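Part-Time Toy and Nursery Goods Sorter, Postma Children's Resale

Location: Werel Street warehouse, ground floor
Hours: 23 per week, mornings
Positions open: 2
Reports to: Donal Scanlon, intake manager
Posted: 28 May 2019

Postma Children's Resale buys used toys, baby gear and children's tableware from families and from stores that are closing out stock. We clean what can be cleaned, price it, and sell it through our two shops and the website. In a normal month 2500 items come through intake. We are hiring two sorters to start in June.

The work is steady and fairly quiet. You will stand for most of the shift, with a stool at each table if you want it. No experience in resale is needed. We train everyone from scratch, including people who have worked in other thrift or consignment stores, as our grading is a bit different from what they are used to.

What you will do

Open incoming boxes and bags and check the contents against the seller's list. If something on the list is missing, write it on the yellow slip and keep going. Do not call the seller yourself. Donal handles that in the afternoon.

Sort items into soft toys, hard toys, books, feeding and tableware, and large gear. Large gear goes straight to the back bay for a recall check and does not stay on the sorting tables.

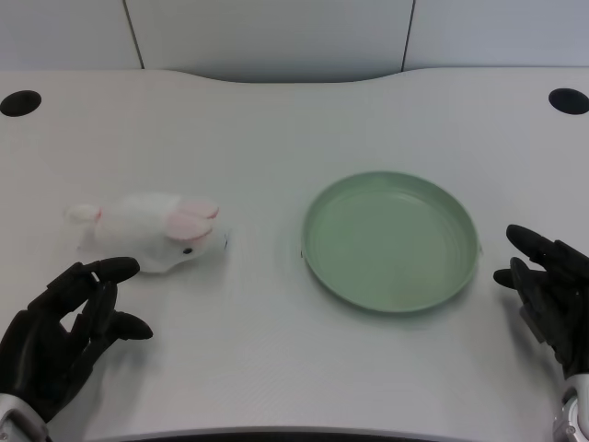
Grading is the part of the job that takes longest to learn. Every item gets a grade from A to D, and the grade sets both what we pay and what we charge. Soft toys are graded by hand, going over the seams, the stuffing and the face. A plush rabbit like the white one, with pink-lined ears and a small black bead eye, would have that eye tugged firmly before anything else is looked at. A loose eye is a D no matter how nice the rest of the toy is. Plates and bowls are checked along the rim for chips and across the middle for knife marks. You should also pull any loose threads off the table between items so they don't end up on the next one.

Enter each graded item in Gronance, our stock program. It is not difficult, but it is slow to load first thing in the morning, so most sorters do their first box on paper and type it in after. You will need to type item names correctly, as shoppers search for them on the website.

Bag and tag finished items and move them to the outgoing shelves. Bags of soft toys are light. Boxes of books are not, and you should be able to lift one from the floor to table height. A hand truck is available.

Wipe down your table at the end of the shift with the cleaner provided. We use an unscented one. Please tell us before you start if you have skin problems with cleaning products or latex and we will order other gloves.

Where you will work

The sorting room is separate from the receiving dock and is heated in winter. Tables are assigned by the week. Please keep coffee and food in the break room, including on days when you are only typing. 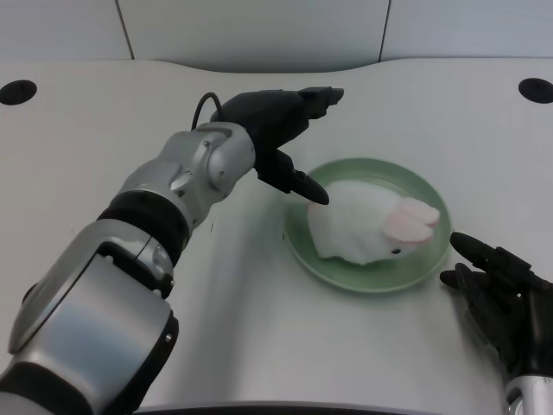 White tabletop with cable holes near the back corners.

Phones can be kept on you but should be on silent. Music is fine through one earbud. The other ear has to stay free so you can hear the forklift horn when you cross to the back bay.

Parking is free behind the building. The bus stops at the corner of Werel Street, and it is a short walk from there. There is a locked bike rack by the side door. Ask for the code on your first day.

Who we are looking for

Someone who notices small faults and doesn't get bored looking for them. You should be comfortable saying no to an item even when it came from a seller we like. Good eyesight or corrected eyesight, decent spelling, and the ability to turn up on time matter more to us than a resume full of retail jobs.

You must be 18 or older. A background check is required for everyone on staff, and we pay for it. You do not need a driver's license.

It helps if you know something about children's products, for instance from having raised a few kids or worked in day care, but it is not required. A second language is useful when you cover the intake counter, which happens once or twice a month.

Pay and time off

Pay is hourly and goes up after you pass the grading test, normally 6 weeks after you start. The current rates are posted at the counter and we will go over them with you on the phone before you come in. If you don't pass the first time you can take the test again after further training.
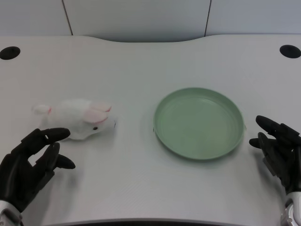 Paid time off builds up from your first shift. Staff get a discount in both shops, with the exception of items that went on the shelf the same day. We close between Christmas and New Year and those days do not come out of your time off.

Shifts can be swapped with another sorter if you both sign the sheet in the break room. We try not to change the schedule once it is up. In the fall we may ask for a few extra hours before the holiday season, and you are free to turn them down.

How to apply

Pick up a form at either shop or at the Werel Street counter, fill in both sides, and hand it back to any member of staff. You can attach a resume but we read the form first. On the back there is a question about a thing you have repaired or taken care of for a long time. A few lines are enough.

Chandrasekhar D'Souza goes through the forms and will phone you to set up a visit. The visit takes an hour. You will see the sorting room, grade a small box of toys alongside one of our sorters, and have time for questions. Wear closed shoes.

If you applied last year for the job at our Fedeck shop, you are welcome to apply again. Please fill in a new form, as we don't keep the old ones. We reply to everybody who applies, by phone or by mail, so make sure your address is easy to read.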